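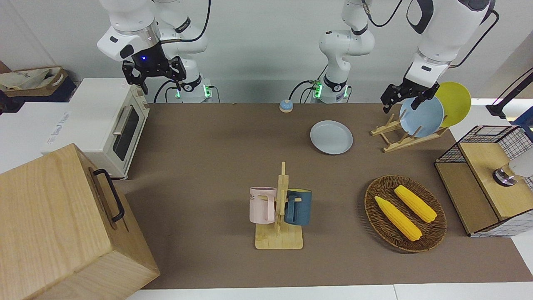 The grippers are the first thing to check when a two-armed cell starts missing its marks, according to Shufen Xia, and the mat is the second. Her view has been written into the new upkeep routine for the Busum tabletop cell, which the Jekex workshop put into effect on 13/02/2019.

Home News Projects People Contact

Reading time: 2 minutes

Under the routine, operators wipe the gripper fingers and inspect the joint rings before each shift. Cables behind the arm bases are checked for rubbing, and both base lights must show green before any item is handled. The plates, the dish rack and the mug tree are then returned to their starting places.

A full alignment check will be carried out after every 50 hours of operation. Each arm is sent to 3 reference points on the mat, and the cell is taken out of service if either arm misses one of them by more than 2 millimeters. Repairs to the joints remain with Udard, the service contractor - workshop staff may replace finger pads and cable ties only.

The Bañez cell, which handles heavier items, will move to the same routine in May. Operators assigned to it are asked to read the revised checklist before then and to sign the log kept at the workshop desk.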